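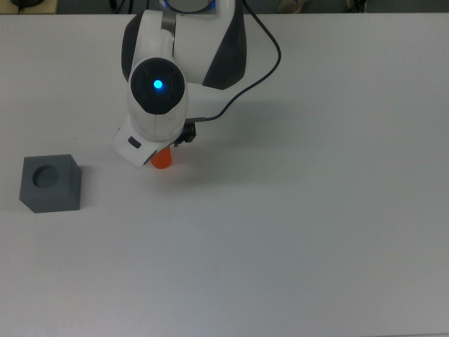
Pack cuisine du promoteur à 3 945 € : vous prendriez ou pas ?

mimosa_en_pot
Bonjour à tous ! Je lis le forum depuis des mois sans oser écrire, mais là il faut que je me décide vite. On a réservé un T3 sur plan dans la résidence Harier, à Movville (lot 33, dernier étage, côté cour, je suis déjà amoureuse de la loggia). Le promoteur, c'est Plovden. On vient de recevoir le catalogue des options et j'ai 20 jours pour renvoyer le tout signé, passé ce délai c'est prestations de base et basta.

Le pack cuisine est à 3 945 €. Dedans il y a les meubles hauts et bas, le plan de travail, la crédence, l'évier et la pose. Pas d'électroménager, à part la hotte. On a visité l'appartement témoin et c'était vraiment joli, mais mon conjoint dit que pour ce prix on fait mieux nous-mêmes après la livraison. Moi j'aimerais surtout ne pas manger des sandwichs pendant un mois au milieu des cartons...

Des gens sont passés par là ? Chez Plovden ou ailleurs ?

tuile_canal
Salut et bienvenue ! Je suis passé par Plovden pour la résidence Marulanda, donc je connais bien leur catalogue. On a pris le pack et franchement je le reprendrais. Le jour des clés la cuisine était là, branchée, il ne manquait que le frigo et le four, livrés dans la semaine. Avec un bébé de quelques mois, ça n'avait pas de prix (enfin si, mais tu vois l'idée).

Un seul bémol, les façades. Dans l'appartement témoin c'était un modèle mat très doux, chez nous c'était la gamme en dessous. C'était écrit dans la notice, on ne l'avait pas lue. Demande la référence exacte des façades et du plan de travail AVANT de signer, par mail.

placo_et_compagnie
Pas du tout d'accord avec tuile_canal, désolé ! Pour moi les packs promoteur c'est la pire dépense d'un achat neuf. Tu choisis entre quelques coloris, l'implantation est figée, et s'il y a un tiroir qui coince tu passes par le SAV du promoteur, qui transmet au cuisiniste, qui te rappelle quand il y pense. Moi j'ai fait la mienne tout seul en prenant mon temps et j'ai des tiroirs partout au lieu de placards où il faut se mettre à quatre pattes.

Par contre (et c'est LE truc à régler maintenant), regarde l'emplacement des prises et des arrivées d'eau. Si tu veux ta cuisine à toi, c'est là-dessus qu'il faut dépenser, pas sur les meubles. Déplacer une évacuation une fois la chape coulée, tu vas pleurer.

mimosa_en_pot
Merci à tous les deux, je suis encore plus perdue qu'avant, haha. J'ai ressorti le plan : l'évier est prévu contre la gaine, et la seule prise de plan de travail est pile derrière l'endroit où on mettrait la plaque. C'est bizarre, non ?

tuile_canal
Pas si bizarre, le plan électrique est souvent schématique à ce stade. Demande le plan coté de la cuisine. Chez nous ils ont mis un moment à l'envoyer mais il existait.

@placo : tout le monde n'a pas tes mains ni tes week-ends ! Le SAV, on l'a appelé une fois, pour une charnière, c'était réglé assez vite. Je ne dis pas que c'est toujours comme ça.

placo_et_compagnie
Tant mieux pour toi, mais une charnière c'est une charnière. Attends d'avoir un plan de travail à changer. Et compare aussi ce qui est comparable : sans plaque ni four, ce n'est pas une cuisine, c'est des meubles.

verveine74
Je mets mon grain de sel. Il y a une question que personne n'a posée : est-ce que le pack entre dans le prix de vente ou est-ce qu'il fait l'objet d'une facture séparée ? Chez nous les options étaient dans un avenant à part et la banque n'a pas voulu les ajouter au prêt, le dossier était déjà bouclé. On a sorti l'argent de l'épargne alors qu'on l'avait prévu pour les stores. Passe un coup de fil à ta banque avant toute chose.

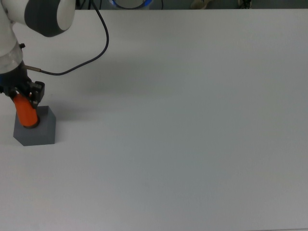 Re : Pack cuisine du promoteur, réponse de Plovden

mimosa_en_pot
Me revoilà avec des nouvelles ! J'ai eu la conseillère de Plovden au téléphone, puis j'ai demandé une confirmation écrite comme conseillé. Donc :

- les façades de l'appartement témoin ne sont pas celles du pack, il y a bien un supplément (bien vu tuile_canal)
- l'avenant est séparé, verveine74 avait raison aussi, et ma banque veut bien l'intégrer si je l'envoie rapidement
- le déplacement d'une prise est possible, sur devis, et pour l'évacuation c'est non à cause de la gaine

Du coup mon conjoint penche toujours pour la faire nous-mêmes, et moi je commence à pencher aussi, à cause du supplément. On va demander un devis à un cuisiniste de Movville pour avoir un vrai point de comparaison.

verveine74
Bonne idée. Précise-lui bien que l'appartement n'est pas livré. Certains chiffrent sur plan et reprennent les cotes ensuite, et il ne faut surtout pas lancer la fabrication avant qu'il soit passé mesurer sur place.

placo_et_compagnie
+1. Et fais ajouter au moins deux prises de plus au-dessus du plan de travail, même si le devis pique. Entre le grille-pain, la bouilloire et le robot on est vite sur une multiprise, et c'est moche.

tuile_canal
Bon, je m'incline sur les façades, mais je maintiens pour le confort à l'emménagement ! Si vous partez sur un cuisiniste, prévoyez au moins une plaque posable et une bassine. La livraison de Marulanda était annoncée pour janvier et elle a glissé, les amis qui avaient leur propre cuisiniste ont dû recaler toute la pose.

mimosa_en_pot
Ah, le décalage, je n'y avais pas pensé du tout... Je vais demander si la date de pose peut être reportée sans frais. Je reviens vous dire quand j'ai le devis !

Dernière mise à jour : 18 mars 2025
Partages : 3

Discussions similaires
Résidence Harier à Movville : les futurs voisins, présentez-vous
Visite cloisons : que faut-il vérifier ?
Carrelage ou parquet dans un séjour exposé sud
Marulanda : première assemblée générale, vos retours
Changer de banque avant la signature chez le notaire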